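ok thread. equipment budget for the arm is due end of January and I've been asked "why does one robot need so many lines" enough times that I'm writing it down once

---

context: small group in Drillville, household manipulation, all in sim so far. kitchen table stuff, floor pickup stuff. now we want one real arm. one! everything below is from our own spreadsheet, your prices will differ

---

first thing. the arm quote is the easy line. you email, Sales emails back, you have a number. then you forget everything that has to exist before the arm can move at all

---

so before asking for any quotes I went back through our sim runs and wrote down what we'd have to pay for if each one was real. the pedestal. the floor space. the junk on the floor. somebody to put the junk back between runs
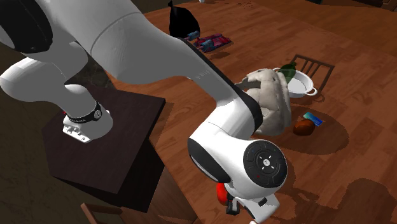 Rokeya Dissanayake: Please put the pedestal on its own line. We folded ours into "installation," the vendor's idea of installation was bolting the arm to something we already owned, and we lost a month waiting on a welder.

---

^ yes. done. moved it out of "installation" this morning, it has its own row now. asked Drusside for a stand price with and without the leveling feet. the mounting plate came back at $324 and it's NOT in the stand price, you have to ask for it by name

---

also check your floor before you pick a stand. ours is old planks on joists and it bounces when the freight elevator stops. in sim the floor is perfect obviously. Kianoush Moradi walked across the room while I had a cup of coffee on a stool and you could see rings in it. so now there's a row called "floor???" with a placeholder in it

---

floor tasks vs table tasks is a budget question btw, didn't get that at first. floor tasks = you need reach downward, a clear area, and something to stop people from walking into it. table tasks = you need a table you don't mind scratching, and chairs that stay put. we priced both. table first, floor in the second year

---

OK grippers. this is where the money goes and where I was most wrong

---

I had one gripper in the draft. one line, done. then Kasun Munshi asked what we do the week it's being repaired. and I had nothing. so: one gripper, one spare, and three sets of fingertips. fingertips are consumables, budget them like consumables, they go in the same row as tape and gloves

---

Siradent will do a 30 day loan on a gripper if you ask before you buy. not on the website. ask. get it in writing who pays return shipping, and who pays if a finger comes back bent

---

don't pick the gripper from the spec sheet payload either. nothing on our list is heavy. the trouble is shape. bottle, bowl, apple, a knife handle, a flat dish. write your object list FIRST and send it to the vendor with the request. two of them changed their reccomendation after seeing ours

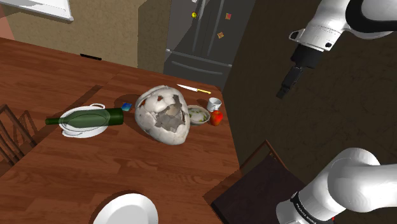

and then buy the object list, for real, as a line. dishes, fruit, bottles, cups. I put in five of everything breakable, Farzana Wijesinghe looked at that and doubled it. her argument: a late shipment of bowls stops the whole project just as dead as a broken motor does, and bowls are cheap

---

real fruit vs fake fruit, people keep asking. we're budgeting both. fake for setup and for showing visitors, real for anything we intend to report. real fruit goes under supplies, monthly, and check with whoever handles your card that groceries won't bounce. ours did get flagged once. took ages to clear

---

real food also means: a fridge, a bin with a lid, wipes, and a rule about rice. rice gets in everything. if your gripper has open linkages and pins ask the vendor straight out how you clean it and what voids the warranty. Drusside answered in an hour. somebody else took two weeks and sent a brochure

---

cameras. short version, price the mounts at the same time as the cameras. I had cameras and no mounts in draft one. also cables, also the longer cables you buy when the first cables don't reach. also a light, ours is a north window and it's a different room by 4 pm

---

computer: one machine next to the arm that does nothing else. don't let anyone train on it. separate row, or it'll get "shared" by finance into the existing workstation and you'll be fighting over it by spring

---

safety. e-stop, floor marking, a light curtain or a fence depending on what your site wants. talk to them BEFORE the quote. Zinash Zeleke got ours to walk the room with a printout of the layout and they knocked out a whole fence section we'd priced in. cheapest hour of the project

---

shipping, customs if it applies, crate disposal. crate disposal!! the crate is big and you may need it for repairs so where does it live. we're renting a shelf in the basement. row added

---

service contract: I'm leaving it out of year one and putting the same money in an unassigned repair row. might be dumb. the contract we were quoted covers the arm and excludes the gripper, and the gripper is the bit that touches things all day

---

contact is what wears stuff out, so I went through the runs again just looking at where the fingertips end up and what's sitting next to the target. crowded table = more bumps = more fingertips = that row goes up

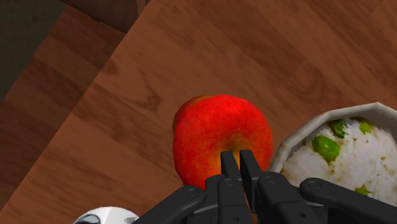
*Fingertips on the apple, rice bowl right beside it. Sim.*

---

spacing like that is why the table row and the dish row are what they are. you can clear the table and make it easier on the hardware but then you're paying for a robot to do a task we don't care about

---

stuff I still don't have a good number for:

- floor stiffening, waiting on the building
- training days, vendor says included, won't say how many people
- resale or trade-in on the arm after the grant ends
- whose time it is to reset the table between runs. it's a person's afternoon, every afternoon, put it in

---

that last one should prolly be the biggest row after the arm and in most budgets I've been shown it's zero

---

order I'd do it in if starting over: object list, then the room, then gripper loan, then arm quote. I did the arm quote first and it expired while I was still arguing over stands

---

couple people asked for the spreadsheet. cleaning out the vendor prices first, a few of them are marked confidential. will post the empty version with just the row names, reply if you want a ping when it's up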